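Odent Bin Sorting Set: data card

Version 2
Last edited Feb 8, 2021
Maintainer: Corina Bühler
Contributors: Saeed Akbari, Tahmineh Mazandarani, Kourosh Kazemi

Summary

The Odent Bin Sorting Set covers small toy objects lying in a divided bin: blocks, building bricks and an assortment of other small pieces. It holds 3000 still images with object labels and layout notes. The subject is the contents of the bin and how the pieces lie relative to each other, to the walls and to the divider. Labels are by object type and color family. There are no labels for anything outside the bin.

The set was assembled for work on clutter description and sorting order, and has since been used at Nosura for checking segmentation masks on low-contrast surfaces. It is small by current standards. It is best used for evaluation, or as an addition to a larger training set.

Contents

README.txt, this file
images/, all stills, one folder per session
labels/, one JSON file per still
layouts/, one short text file per session, written by whoever set up the bin
objects.csv, the object list
splits/, train and test lists
CHANGES.txt

There are 60 sessions. Session folders are numbered from 001. The numbering is not continuous: three sessions were withdrawn before the first release and their numbers were not reused, so the last folder is 063.

Bin

The bin is rectangular and gray, with high sides that slope outward. A divider runs crosswise and splits it into a narrow rear compartment and a larger front compartment. The divider sits at a slant and is held with spring clamps at the rims. Clamps are treated as part of the bin in all label files and have no object ID.

The divider is white in its upper part and worn toward the lower edge. The wear matters for anyone using edge-based methods. The dark streaks are irregular, have high local contrast, and can be picked up as thin objects. They are labeled "surface" throughout. We considered swapping the panel for a clean one after the first release and decided against it, as sessions before and after would no longer be comparable.

The floor of the bin carries small specks and debris. These are not labeled. Anything too small to be assigned an entry in objects.csv is background.

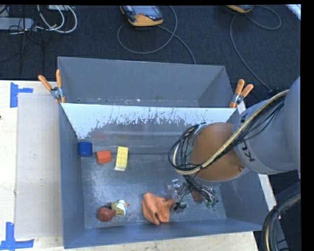 Bin with divider and clamps. Three blocks in a row in the front compartment, smaller pieces at lower left.

Object types

objects.csv has one row per physical object, with these columns:

object_id: integer, stable across versions
type: block, brick or other
color: color family, see below
studs: yes or no
edges: rounded, square or mixed
note: free text, often empty

"Block" is used for solid pieces without studs. "Brick" is used for toy building bricks with studs on one face. The two types were merged in version 1 and separated in version 2 after Saeed Akbari found that most confusion between annotators came from this one label.

"Other" covers everything else, including rounded pieces, pieces with projections and toy-like items with no obvious name. Do not treat it as a class in the usual sense. Members of this group have little in common in shape or size. If your task needs finer types, use object_id directly.

Color families

Color is recorded as the family the object would be placed in under neutral light with the object held in the hand. It is a property of the object and does not change between stills. The families are red, orange, yellow, green, blue, white, gray and mixed.

Red-orange pieces are a known problem. They were assigned to red or orange by Kourosh Kazemi in a single sitting, with all of the candidates side by side, and the assignment has been kept even where a given still suggests the other family. Pale yellow pieces are "yellow". Dark blue pieces are "blue" and can read as near black close to the wall.

The bin surfaces pick up faint color from nearby pieces. A reddish patch on the divider above a red piece is a reflection and must not be included in the mask. In version 1 a number of masks did include such patches. These were redrawn by Tahmineh Mazandarani and are listed in CHANGES.txt.

Label format

Each JSON file contains the session number, the still number and a list of objects. For each object:

object_id: matches objects.csv
compartment: front, rear or across
mask: polygon, image coordinates
contact: list of object_ids touching this one
wall: left, right, front, divider, back or none
pose: flat, on_side, on_end or unclear
occluded: none, part or most

"Across" is reserved for pieces resting on top of the divider. It is rare.

"Contact" is filled in only where two pieces visibly touch. If there is any doubt the pair is left out. This means the field undercounts contact in dense layouts and should not be read as a complete graph. The field is symmetric: if 14 lists 22, then 22 lists 14. A script that checks this ran on the full set before release and found no exceptions.

"Wall" names the nearest wall when the piece is close enough that a finger would not fit between them. The rule sounds loose, and it is, but two annotators working separately agreed on it more often than on any distance rule we tried.

"Pose" is recorded relative to the floor of the bin, with the largest face taken as the base. A brick with its studs facing up is "flat" whichever way its long side points. The direction of the long side can be recovered from the mask. Earlier drafts had a separate angle field, which was dropped.

Layouts

Layouts were made by hand. The person setting up a session chose pieces from the storage box, put them in and wrote the layout note. There are four kinds:

row: pieces placed in a loose line
group: pieces placed touching or nearly touching
spread: pieces placed apart
poured: pieces tipped in from a cup and left as they fell

A session can combine kinds, most often a row in one part of the compartment and a group in another. The first line of the layout file gives the kind or kinds, separated by commas. The remainder is free text. Some notes run to a paragraph and some are two words.

The front compartment is used far more than the rear. Many stills have nothing to label in the rear compartment, and this is correct. Do not filter them out as missing labels.

Splits

Splits are by session. No session appears in both train and test. Individual objects do appear in both, so the test list measures performance on new layouts, not on new objects. Anyone who needs a split by object will have to build one from objects.csv. With the "other" group this works reasonably well. With blocks and bricks it does not, as several pieces are the same apart from color.

Annotation

Masks were drawn by one annotator and checked by a second. Disagreements went to Corina Bühler. Annotators worked from the stills and the object list, and could open the layout note only after finishing the first pass.

Masks follow the visible outline of the object. Shadows are excluded. Studs are included where they break the outline. Where a piece runs behind another, the mask stops at the front piece and is not extended.

Known issues

Gray pieces on the bin floor have soft outlines in some stills, and the masks are less accurate there. Use a wider tolerance.

Session 017 has a layout note that names a piece not found in any of its stills. The note has been left as written.

Color for object 31 is "mixed" in objects.csv and was "green" in version 1. Results that depend on per-color counts will shift slightly.

The "unclear" pose value is overused in the first sessions, where annotators had no agreed rule for rounded pieces. From session 020 onward, a rounded piece with a projection is "on_side" if the projection points along the floor.

Polygons with fewer than four points were removed in version 2. If your loader depends on a fixed object count per file, check it again.

Suggested uses

Segmentation of small objects on dull or worn surfaces
Contact and adjacency prediction
Text descriptions of cluttered layouts
Sorting by color or type

The set is not suited to estimating object size. No scale reference is included, and the dimensions of the bin are not part of the release.

Changes planned

A third version is planned for April. It will add written descriptions for the test list, drafted by Panagiotis Fragkou using the vocabulary from the Skurkis object glossary. Existing labels and splits will stay as they are, and object_ids will not be renumbered.

Reporting errors

Send the session number, still number and object_id to the maintainer, with one line on what is wrong. Mask corrections can be sent as a replacement JSON file. Please do not resave the images. Earlier corrections arrived with recompressed stills and had to be redone by hand.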